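第四章　书桌灯的安放与调试

适用于圆底座款 Urby 台灯，夹持款请看第五章

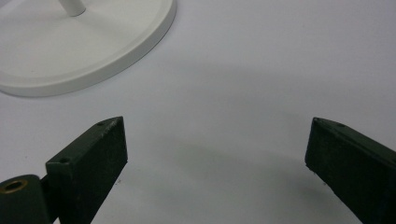 图 4-1　白色圆形底座，置于白色桌面

本章由 Notburga Gisler 编写，针对在家里书桌上读书、写字、对着屏幕干活的人。包装盒里 Plorska 附的那张折页也讲安装，画得漂亮，字很少，而且默认您的桌子又大又空，墙上插座正好在手边。本章按一般人的桌子来写。两处说法不一致时，用电安全方面以折页和铭牌为准，摆放方面建议您先照本章试一晚，再决定信谁。

4.1　开始之前

核对盒内物品：底座、灯杆、灯头、电源适配器、内六角扳手、固定螺钉。折页上还印着一个“理线夹”，有的批次有，有的批次没有。没有也不影响使用，用普通的绑带就行。

先看适配器铭牌上的输入电压，再看您家的插座。适配器接头能插进去，不说明它适合这盏灯。手边有别的灯留下的适配器，形状一样，也请不要拿来替换。

注意：灯杆装好之前不要通电。组装时灯头会自己往下垂，拿在手里的时候请托住灯头，别只捏着线。

4.2　组装

1. 把底座翻过来，放在一块软布上。底面的防滑垫若贴着保护膜，撕掉。我见过膜没撕就用了半年的，主人一直抱怨灯会滑。

2. 将电源线从灯杆下端穿出，留出一段余量，再把灯杆插入底座中央的孔。对准缺口，插到底。

3. 用内六角扳手拧紧固定螺钉。拧到拧不动就停。折页上说“徒手即可完成全部安装”，这句话我不赞成，徒手拧出来的灯杆过几天就开始晃。

4. 把底座翻正，平放在桌上，轻推灯杆中段。底座应当不翘。如果翘，先检查桌面是否平整，再检查电源线有没有压在底座下面。

5. 装上灯头，调整阻尼旋钮，让灯头松手后停在原处。旋钮太紧时不要硬掰灯头，先松旋钮。

注意：电源线应从底座的出线槽走，不要从底座边缘下面直接拉出来。压扁的线外面看着没事，里面什么样谁也说不准。

4.3　确定位置

关于台灯该放左边还是右边，说法很多，大多数写得斩钉截铁，却很少说明前提。通行的建议是惯用右手的人把灯放在左前方，惯用左手的人反过来，道理是减少手的影子。写字的时候这条管用。打字的时候它基本没有意义，键盘上有没有手影，您多半察觉不到。所以请先想清楚，您在这张桌子上主要做什么。

1. 坐到平时的位置上，椅子高度、靠背都按平时来。不要站着摆灯。

2. 以写字为主：把底座放在不写字那只手的前方，灯头伸向纸面上方。

3. 以看屏幕为主：把底座放在屏幕侧后方，灯头转向桌面或墙面，不要对着屏幕。

4. 两样都做：按写字的位置放，看屏幕时把灯头转开。有人会建议您再买一盏灯，Plorska 的网店页面也会这样建议，还配了组合优惠。先用一盏，真的不够再说。

5. 灯头下沿离桌面的高度，从 43 厘米试起。小字看不清就降一点，觉得晒手、纸面反光就升一点。灯头升到 52 厘米以上时，灯杆的重心明显外移，请重新做一遍 4.2 第 4 步的轻推检查。

说明：43 厘米是我自己的桌子上试出来的起点，没有什么标准支持它。市面上流传的各种“最佳高度”，我查过几个出处，查到最后常常是一篇卖灯的文章引用另一篇卖灯的文章。您的身高、椅子、桌子都跟别人不一样，请把任何数字都当作起点。

6. 检查灯罩是否遮住了发光面。正常坐姿下，眼睛不应直接看到光源。同屋如果还有人坐在对面，也请他坐下来看一眼。您这边舒服，对面可能正好被照着。

4.4　检查反光

这一步折页里完全没有，偏偏多数“用了台灯还是眼睛累”的抱怨，查下来都落在这里。

1. 拉上窗帘，或者等到傍晚以后再做。

2. 打开台灯，其他灯保持平时晚上的状态。

3. 在桌上摊开一本铜版纸的杂志，坐正，看页面上有没有一块发白、看不清字的地方。

4. 有的话，不要急着调亮度。把灯头向外转一点，或者把底座往侧面挪一点，直到发白的那块离开您要看的位置。

5. 合上杂志，再看桌面。浅色亮面的桌子会把光从下面反上来，深色桌面则会让纸显得特别刺眼。两种情况都可以铺一张哑光的桌垫。

关于桌垫：Flastel 出的“护眼桌垫”价格比普通桌垫高出一截，包装上写着能“过滤有害反射”。我铺过一块，又铺过一块文具店里没有牌子的灰色毛毡垫，坐在那里看不出差别。您若已经买了，接着用就好，没坏处。还没买的，请先找一块旧的哑光布料试试。

4.5　背景光

不要只开台灯，把房间其余的灯都关掉。这种用法拍出来的照片很有气氛，广告里也常见，看久了却不舒服：视线每次离开纸面，就要进一次暗处。

1. 保留一盏顶灯或落地灯，亮度低一些。

2. 抬头看对面的墙。墙面应当看得清楚，又不比纸面亮。

3. 若房间里只有一盏很亮的顶灯，又不能调光，可以把台灯转向墙面试一试，借墙面把光散开。白墙效果较好，深色墙不必试。

4. 从桌前站起来走到门口，再走回来坐下。坐下时若觉得纸面晃眼，说明背景光仍然太弱。

4.6　亮度与色温

底座上的触摸区短按开关灯，长按调亮度，双击切换色温。触摸区不大灵敏，手指干燥时尤其明显，按不动就多停一会儿再按。

亮度共有 8 档。厂家把最高一档叫作“专注模式”，最低一档叫作“夜航模式”，中间各档也都起了名字。名字可以不管。从中间开始，读一页书，再往上或往下调一档，重读一页，停在您不再想着灯的那一档。

色温的问题请分开看：

偏黄的光，晚上看着放松，辨别颜色较差。画图、配色、检查印刷品时不要用。

偏白的光，字迹边缘显得清楚一些，房间里其他灯偏黄时会显得突兀。

自动模式会按时间切换。它依据的是您通电那一刻起算的时间，灯里没有时钟。下午三点第一次插电，它就把下午三点当作早晨。折页称这项功能“顺应人体节律”，请您自行判断一个不知道几点的东西怎样顺应节律。我的做法是关掉它：灯亮时三击触摸区，灯闪一下即表示已关闭。

说明：停电或拔过插头之后，自动模式会恢复为开启，需要再关一次。

4.7　电源线与插座

1. 电源线沿桌子后沿走，在桌腿处固定一次，再到插座。

2. 桌子是升降桌的，先把桌子升到最高，再确定线的余量。

3. 不要把线铺在地毯下面，也不要让椅轮从线上轧过。

4. 插线板放在能看见、能摸到的地方。塞在柜子后面的插线板，积了灰也不会有人去擦。

小心：有儿童或猫的家庭，桌沿不要留下垂的线圈。

小心：不要把花瓶、水杯放在适配器旁边。Hämmerli 的防溅适配器套我手上没有样品，网上的评价又几乎都出现在同一周，本手册不作推荐。

4.8　试用一周

摆好以后请不要天天动它。头一两天的不习惯很常见，未必是位置错了。每晚用完写一句话就够：做了什么，哪里别扭。到周末再看这几句话，别扭的地方如果总是同一处，回到 4.3 或 4.4 对应的步骤调整；如果每天都不一样，问题可能出在椅子、字号，或者您睡得太晚，换什么灯都一样。

眼睛持续疼痛、视物模糊、频繁头痛的，请去看眼科。任何一盏灯的说明书，包括这一份，都代替不了检查。

4.9　常见故障

灯不亮：先换一个确定有电的插座，再检查适配器与灯线的接头是否插到底。仍不亮，联系售后，不要拆底座。

灯光闪烁：插座若接在调光开关后面，请换到普通插座。只在最低一档闪烁的，厂家答复说属于“正常现象”。我对这个答复有保留，不过调高一档确实就不闪了。保修期内遇到，建议要求换货，并把答复留底。

灯头下垂：拧紧阻尼旋钮。拧紧后仍下垂，多半是垫圈磨损，垫圈可以单独索取，不必接受整支灯杆的报价。

底座滑动：用微湿的布擦防滑垫和桌面，晾干再放。不要用双面胶，撕下来时会带走垫子。

底座发黄：浅色外壳久放在窗边可能变色，擦不掉，不影响使用。网上有用漂白剂浸泡的办法，底座里有触摸电路，请不要照做。

触摸区没有反应：拔下插头，等片刻再插上。之后记得按 4.6 重新关掉自动模式。

4.10　清洁与收存

断电，等灯头凉透。用拧干的软布擦外壳，再用干布擦一遍。灯罩内侧的灰最影响亮度，也最容易被忘记，在觉得“灯变暗了”之前请先擦这里。不要使用酒精擦触摸区。长期不用时，把灯头折回到灯杆旁，线松松地绕好，不要缠在灯杆上拉紧。原包装若还在，泡沫的凹槽在六月这样的潮湿天气里容易返潮，收进去以前先看看里面是否发霉。

下一章：第五章　夹持款的安装

分享 923　评论 52
© Plorska 用户手册编写组　保留所有权利　联系我们　返回顶部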